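The microwave question

The old microwave quit in December, on a Wednesday, with a cup of soup in it. The display had been fading for a while and then the whole thing was dead. I looked into getting it repaired and the shop in Nidton wanted more for the part than I paid for the oven, so it went to the recycling center.

I didn't want another one with 34 buttons. On the old one I used three: start, stop, and add a minute. When I went looking I told myself I'd only consider small ones with knobs. You turn one for power and the other for time, and that's the end of it. My grandmother had one like that and it outlasted her kitchen.

Aleksandra Wasilewska, who I used to share an apartment with, told me to measure the turntable before anything else. She bought a compact oven a few years ago and found that her dinner plates hit the walls when they turned. I measured my plates, and then my bowls, and wrote the numbers on the back of an envelope. The big plates are out. The small ones and the soup bowls are fine, and that covers most of what I heat up anyway.

Plate with a burger (a toy one), and a bowl.

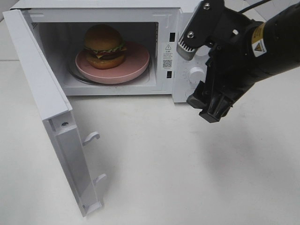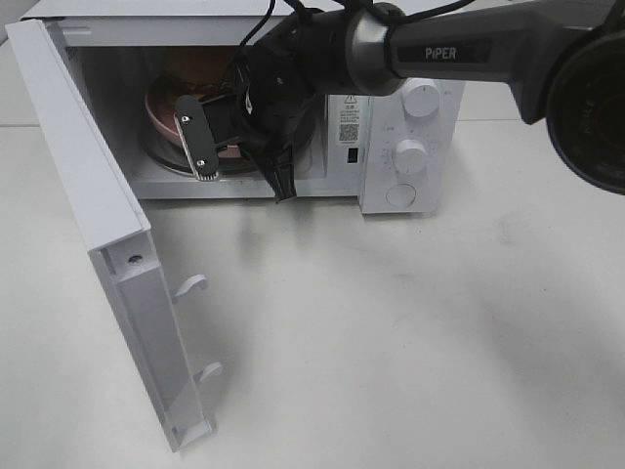
I read a lot of reviews before deciding. The Trultus model I had my eye on had 2,983 of them and I got through maybe two pages. Most of the complaints were about the bell being too loud. The Sikora was quieter, people said, but it had a touch panel, so I crossed it off.

The door was the other thing I had to think about. My counter is narrow and there's a wall on the left side. A door that swings left needs room to open all the way, or you end up sliding a hot bowl out at an angle and slopping it over the rim. I moved the bread box to the other end and put the toaster on the shelf, and now there is enough space. I should have done that years ago for the old one.

A few things I do differently now. Bowls get a loose cover, even for a short time. I wipe the inside on the same day something spills, because a white interior shows everything. The glass turntable gets washed with the dishes once a week, and I check that it's seated before I put anything on it - if it's off by a little, it grinds.

Leftover rice gets a spoonful of water and four minutes on medium, with a stir halfway. Soup I still mostly do on the stove.

Next is the shelf over the sink. I ordered brackets from Semadberg and they sent two left ones, so that's on hold until the replacement comes.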